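Stopover Behavior of Independent Travelers in a Mid-Route Town: The Case of Altov

Term project report, Tourism Geography
Authors: Shafiq Munasinghe, Lakmal Mridha

1. Background

Altov lies between the rail junction at Ostapchuk and the coast resort of Hallow. Most visitors to the region travel directly from one to the other by bus and pass through Altov without getting off. The bus stops there for ten minutes. The town has guesthouses, a small museum, a market, and a network of footpaths that starts a short walk from the bus station.

Earlier student work in our department treated Altov as a transit point only. We wanted to know who does get off, how long they stay, and what information they had before they arrived. The question matters to the town because the guesthouses are full for a few weeks in July and mostly vacant for the rest of the year.

2. Data

Two sources were used.

The first was booking data. Zesivex, the company that sells bus tickets on the Ostapchuk–Hallow route, gave us an anonymized export for one season. It contained 2439 tickets bought by passengers with a foreign billing address. Each record shows the boarding stop, the exit stop, the fare class, and the time between purchase and departure. It does not show age, nationality, or the purpose of the trip.

The second was a short questionnaire, handed out at the bus station and at guesthouse front desks. We collected 202 usable forms. Forms were dropped if the exit stop was missing or if the person lived in the region. The questionnaire was in English only, which biases the sample toward travelers who read English comfortably. 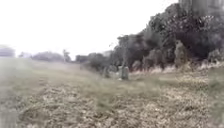 Figure 1. Open grassland with leaf litter.

3. Method

Tickets were sorted into three groups: through tickets (Ostapchuk to Hallow with no break), split tickets (two separate legs with a break at Altov), and single tickets ending at Altov. A split was counted as a stopover only if the second leg left at least four hours after the first one arrived. Shorter gaps were treated as missed connections or meal breaks.

The four-hour limit is our own choice. We tested three and six hours as well. The share of stopovers moved slightly, but the order of the fare classes did not change, so four hours was kept for all tables.

Questionnaire answers were coded by both authors separately. Where our codes differed, we went back to the form and agreed on one. The open question ("Why did you get off here?") caused most of the disagreement, mainly between "rest" and "curiosity." Several respondents gave both reasons in the same sentence; these were coded under the reason written first.

4. Results

4.1 Who gets off

Through tickets were by far the largest group. Within the stopover group, tickets were bought closer to departure than through tickets, and the cheapest fare class was over-represented. We read this as a sign that the stop is often decided on the road. The questionnaire supports this: the most common answer on planning was that the decision was made in Ostapchuk, usually after talking to other travelers at a hostel.

4.2 Length of stay

One night was the usual stay. Travelers who stayed longer named the footpaths more often than the museum. Cyclists were a small but distinct group. They arrived without bus tickets, so they appear only in the questionnaire data, and they tended to stay two nights — one to rest and one to do laundry and repairs.

4.3 Information before arrival

Most respondents had read nothing on Altov before arriving. Those who had used a guidebook described the entry as short and out of date. The bus company's own route page lists the town by name and gives no further text.

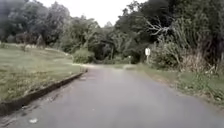
Figure 2. Asphalt path with a weathered concrete curb on the left.

5. Limitations

The ticket export covers one company and one season. Travelers who paid the driver in cash are not included. The questionnaire reached people who had already chosen to get off, so it cannot explain why the others stayed on the bus. A survey on board would be needed for that, and Zesivex did not have time to approve one before our deadline.

6. Suggestions

The ticket system could offer a break at Altov at no extra charge, with the second leg left open. At present a split journey costs more than a through ticket, and several respondents mentioned this without being asked.

A one-page sheet with guesthouse phone numbers and a footpath map could be placed at the hostels in Ostapchuk. The bus station in Altov has a notice board, but travelers see it only after they have made the decision.

The coding sheet and the blank questionnaire are in Appendix A. The ticket export is not attached, under the terms of our agreement with the company.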